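Agbeko Desk Arm Kit with Bornlow Board Frame

Sold by Todaria. Page text by Dilek Kaplan, who looks after the kit listings and builds one of each before it goes up.

Regular customers know how these pages work. The maker sends a paragraph about unlocking potential, I delete it, and then I write what I think you need to know before you spend $187. Agbeko sent two paragraphs this time.

What it is

A small servo arm with gray 3D-printed structural parts and a two-finger gripper, sold with an aluminum frame that carries a work board. The intended job is pick and place at bench scale: take a light object, bring it to a marked position, let go, or carry it across to a container. The maker calls this "a complete automation cell." I would call it an arm, a board and a weekend.

The frame is the part I came to like. Most arms in this price range arrive with a clamp and an optimistic drawing of a desk. Bornlow cuts the extrusion square and the corner brackets take a single bolt each, so you can get the thing together without measuring diagonals all evening. You supply the board. Any flat panel that fits the brackets will do, and a sheet of paper taped over it gives you somewhere to pencil your targets.

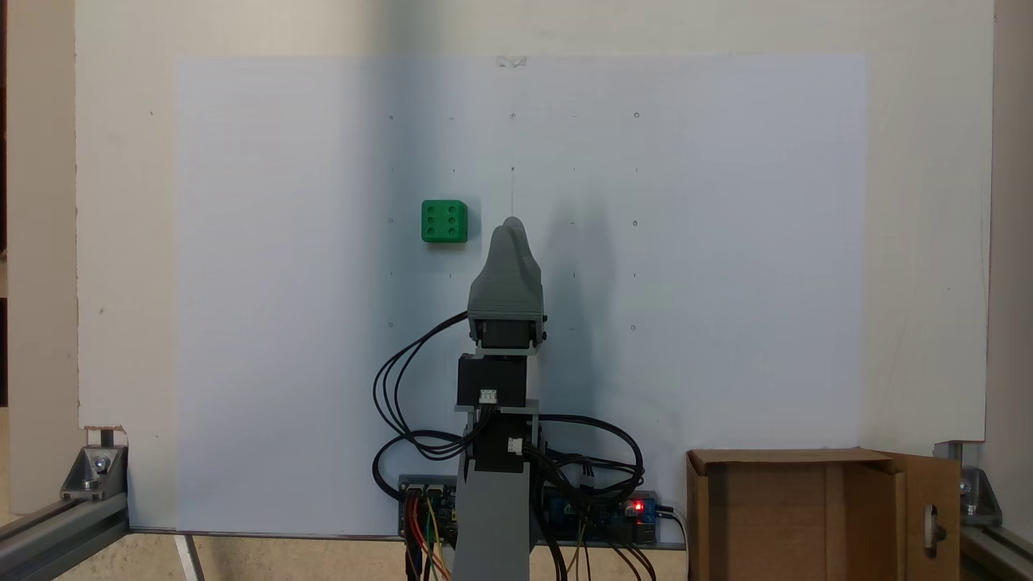 Cube against the sheet, level with the middle row of pencil marks. Gripper closed.

The paper method sounds crude, and the manual spends a whole chapter steering you toward printed calibration sheets that cost extra. Skip them. Pencil circles and a ruler did everything I wanted, and when I moved a target I rubbed it out. If you insist on the printed sheets, Rorham makes a set that fits and costs less than Agbeko's own.

What's in the box

Arm, in parts, with servos and horns
Gripper, already assembled
Base column and mounting hardware
Frame extrusion, corner brackets and bolts
Control electronics and jumper wires
Servo cables
One hex key, too short
4 spare servo screws, which you will need

What isn't in the box

A board. Paper. Anything to pick up. A power supply, which the maker's own leaflet mentions on the back page in gray type. Order one with the kit or plan on a second delivery. Cable ties are also missing, and I consider that the worst omission of the lot, for reasons that take up the next section.

Cables

Agbeko's flyer says "tidy internal routing." There is no internal routing on this version. The servo leads come out at the joints and hang outside the arm in loops, and they have to be long enough to let every joint reach its limits. Tie them too short and you will hear a servo straining at the end of its travel. Leave them as supplied and you get what we have here.

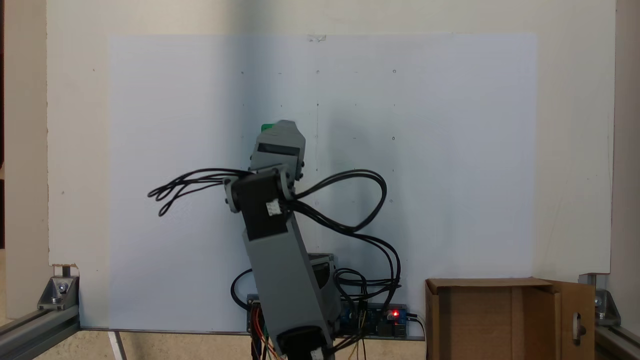 Leads in their as-built state. The red LED is on the electronics board to the right of the base.

I have asked twice whether a sleeve kit is planned. The first answer was yes, in November. The second answer was a link to the same flyer. Make your own arrangements.

My advice is to run every joint slowly through its full range first, then tie the leads in two places and run it again. Check the plugs at the servos afterward. They are ordinary push-fit connectors and there is nothing to stop a snagged lead from working one out.

Print quality

The structural parts are sound. Layer lines show, the bracket holes are clean, and I did not have to file anything to get the servos seated. I did have to pull one horn off and refit it a spline over, which is normal for kits like this and should still be in the manual, where it isn't.

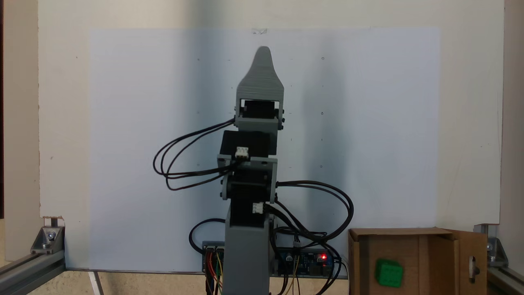

Repeatability is where I part company with the flyer. It quotes a figure I'm not going to repeat, since I couldn't find out how it was measured or with what load. Hobby servos have slop, and a tall arm multiplies it at the tip. So use targets that forgive a little. An open carton makes a good first drop-off for that reason: the green cube is lying in ours, toward the left side, and for sorting or clearing jobs inside the box is all you can ask of it. Placing on a pencil mark is a harder job, and you should expect to nudge your saved positions after every rebuild. If your application needs parts set down to a fine tolerance, this is the wrong kit and a better one costs several times as much.

Software

Browser-based, with a slider for each joint and a list of saved poses. You can record 20 poses in the free version. The paid tier raises the limit and adds "smart motion," a smoothing option that made so little difference on my bench that I went back to check I had turned it on. I had. There is also a Python library with thin documentation and decent sample scripts. If you can read a script, start there and leave the sliders for setting the home position.

No vision is included. The arm goes where you told it to go, and if the object has moved it will close on air with full confidence. The flyer's phrase "perceives its workspace" has been left off this page at my request.

Setting up

Allow more bench than the footprint suggests. The frame is rigid enough, but the cables swing wide on both sides, and whatever box you are dropping into has to stand clear of them. Keep drinks off the surface, too, as the boards lie open and low down by the base with no cover. 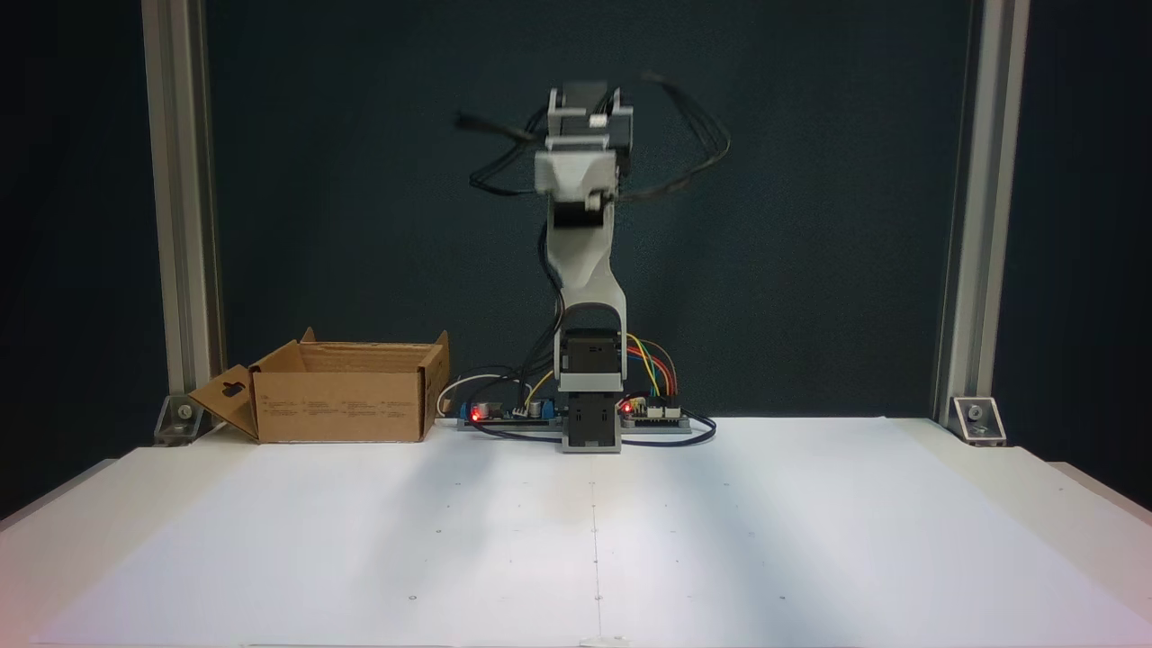

White work surface between the posts, open carton beside the arm.

The wiring takes patience. Jumper wires run from the arm down to the boards, the colors in my bag did not match the colors in the diagram, and I ended up following the pin labels. Do it in daylight. My build took 3 evenings, one of which went entirely on a jumper I had put in one pin along.

Who should buy it

Someone teaching a small group, or learning servo control, who wants a frame included and can live with approximate. A workshop hoping to replace a person on a packing bench should keep its money.

Price and returns

$187 with frame. The arm is not sold separately, whatever the Agbeko site says. Unbuilt kits can come back for a refund. Built kits can't, though I will look at a faulty servo if you send me a video of it misbehaving with nothing attached. Orders placed by noon on Tuesday go out with that week's shipment.

Spare servos, gripper fingers and brackets are listed under Parts. The longer hex key is there as well.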